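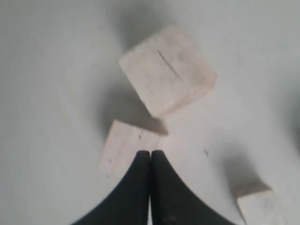

Three pale wooden blocks.

Why do some birds wear rings?

Have you ever seen a bird with a tiny bracelet on its leg? I saw my first one when I was seven. It was a robin on my gran's fence, and I thought it must have escaped from a zoo. I ran in shouting and made my gran burn the toast. It hadn't escaped from anywhere. It was a wild robin that somebody had ringed, and now that I'm grown up I go and help the people who do it.

I'm only a helper, mind you! I carry the poles, write down the numbers and get very cold feet. The person in charge at our site is Zorica Nikolaidis, and she has been ringing birds at Drikside reed bed since before I could drive.

What is a ring for?

Think about a garden full of sparrows. Can you tell one from another? I can't, and I've tried. If you see a sparrow on Monday and a sparrow a week later, you have no idea whether it's the same one.

A ring fixes that. It's a very small, very light band of metal, and it has its own number stamped on it. No other bird has that number. If anyone finds that bird again, even years later and even in another country, they can look the number up and find out where it was ringed, and when, and how old it was at the time. It's a bit like a library book with a label in it, only the book can fly to Africa.

How do you catch a bird without hurting it?

With a mist net. It's a long net made of thread so thin that it nearly disappears when there are trees behind it. It hangs between two poles, with loose pockets along it. The bird flies in, drops into a pocket and lies there looking cross until one of us comes to fetch it.

We check the nets again and again, and we don't put them up at all if it's raining or blowing hard. Birds get chilly quickly when they're wet. I have got up in the dark, driven all the way to Drikside with a flask of tea and a cheese roll, and been sent straight home because of drizzle. (I ate the roll in the car park.)

Getting a bird out of the net is the tricky bit. You need lots of training and a special permit before you're allowed to do it by yourself. Mitiku Jemal is learning at the moment, and Zorica stands right beside him the whole time. So please don't ever try to catch a bird at home, not even to be kind to it.

What happens next?

Each bird goes into a soft cotton bag with a drawstring. It's dark in there, and that helps the bird keep calm. Then it goes to the ringing table, where Zorica picks out the right size of ring. A wren needs a teeny one and a swan needs a whopper! She closes it round the leg with special pliers. It has to be loose enough to slide and turn, like a bangle on your wrist, and not so loose that it slips over the foot.

After that she measures the wing with a ruler that has a stop at one end. She looks at the feathers to work out how old the bird is, and she may blow gently on its tummy to see how much fat it has stored up under the skin. Fat is very good news if you're a small bird with a long way to go. Last of all comes the weighing, which is my favourite. The bird goes head first into a little pot on the scales, with its tail sticking out of the top.

Then we let it go. Blue tits usually peck you first. They peck much harder than you'd think, and they always seem to find the sore bit beside your fingernail.

Do rings really get found?

Most of them don't, and that's why ringers need to ring such a lot of birds. On September 7, 2024 we had 58 birds in one morning, and 4 of those already had rings on. Three were our own, coming back to say hello. The last was a reed warbler that had been ringed at Cunthorpe, 229 kilometres away, only 6 days before. I wrote the number down twice because my hand was shaking — I was that excited.

A reed warbler weighs less than a couple of pound coins. It had flown all that way, mostly at night, and it was still going to cross the sea and then the Sahara Desert before it stopped for the winter. I get puffed out walking back to the car.

What should I do if I find a ring?

If you find a dead bird with a ring on, don't touch it. Fetch a grown-up. They can help you read the number and look for the address or website that is often stamped on the ring too. Write down the number, the place and the day, and take a photo if you can, then send it all in.

If the bird is alive and well, leave it where it is and see if you can read the ring through binoculars. Big birds such as swans and gulls sometimes wear coloured plastic rings with large letters, and those are much easier. My friend Yee-man Chow reads gull rings at the boating lake in March, and she says chips help, because then the gulls stand still and stare at her. (She doesn't give them any chips.)

Can I watch?

Lots of ringing groups do a morning for visitors now and then. Ask at your nearest nature reserve. You'll need to be up early, and quiet near the nets, and you should take a warm hat even if it's summer. Take a snack as well, and something to sit on — the grass at our place is soaking until at least ten o'clock.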